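Forum > Workshop and Lab Kit > Buying advice

Two-arm budget, second gripper or not?

benchmoss
We've got money for one Ralmont two-arm unit before August. The quote lists the second gripper as a separate line at 3365. Is it worth it, or do we run one hand and a stump for a year?

pellworth
Stump. Put the money into spares. We bought both and the right one has had a very restful career.

K_Heitmann
Disagree. Price up the regrasping you'll be doing without it. Also ask Witance, they knocked 633 off ours for taking 3 years' cover.

pellworth
Cover that excludes fingers, as I recall. Fingers being the bit that breaks.

K_Heitmann
Fingers were in ours. Read page 6 – the small print is smaller there.

benchmoss
What are you all running on it, though? Ours would be tabletop tidying, mostly in sim to begin with.

K_Heitmann
Same sort of thing. Left hand has the tool, right hand is free, bits and bobs on the table including a silver lizard.

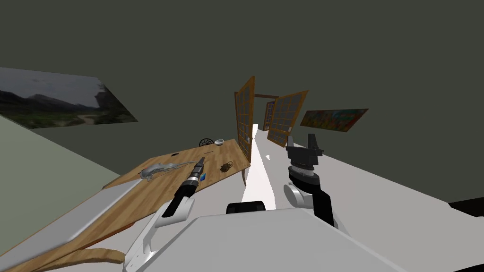

If you're staying in sim till spring, get the quote held and pay for the hardware later. Verndale wouldn't hold ours, Negussie did it by email.

pellworth
So she agrees with me. Buy nothing.

K_Heitmann
Buy it later, Pell. Both hands.

benchmoss
Emailing Negussie now. Will ask about fingers.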